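Huttunen's gripper trials move to the simulator

Door knobs are keeping the team at Huttunen busy this August, as they compare three controllers on one simulated gripper.
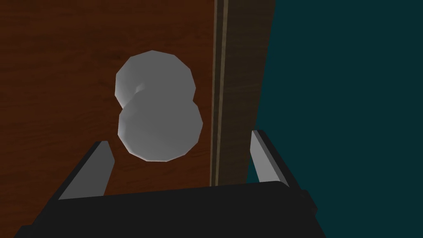

Coltia is the newest of the three, and everyone has been a little impatient to see it run. Its first task is the pale round knob on the wood-grain door, approached with the fingers open.

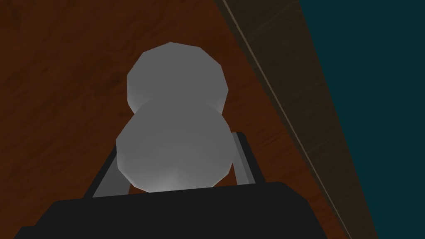

Siiri Seppälä
Staff writer

Each controller gets 152 tries – a long afternoon, even with good coffee!
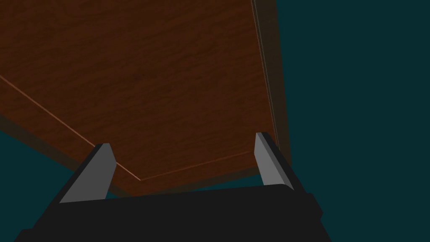 Open fingers near a corner of the wood panel.

Scores will be shared once all the runs are in.

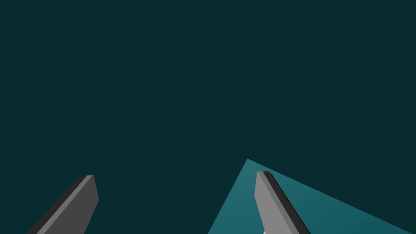

What comes next

Marion Drummond hopes to try a second gripper by fall.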